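Notebook, textile room, December, 4:10 pm

Continued with the wrinkle test on the light fabrics. Jayanthi washed the second batch in the morning with the Wistine powder, short program, and I took everything out at 1:30. Piece 106 has a small stain near the hem which was already there in November, so please do not write it down again as new.

The line by the window is too low for the long pieces. Darcy moved the hook up but now Colleen cannot reach it, so we need the step from the store room. I asked Gordon for it.

Folding in 3 (the way on the card) gives one hard line across the middle. Folding in half and then rolling seems better to me, but I tried it only on two cloths and I am not sure yet. 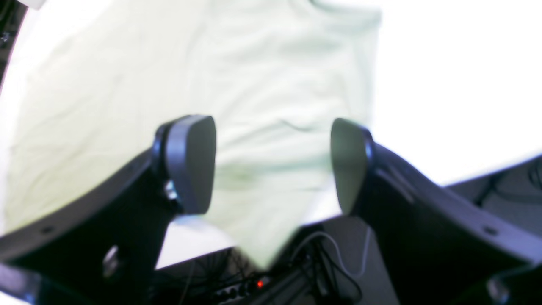
For the pale green one I would like to keep a separate row in the table. It is thin, and I do not want to compare it with the heavier cotton from Vachon. The wrinkles are soft and shallow and go diagonally, only a few of the creases are darker, where the material bunches. I gave it grade 2 for now, Jade should grade it also without looking at my number.

To do: new labels, ask for the step again, iron 302 before it goes back in the drawer.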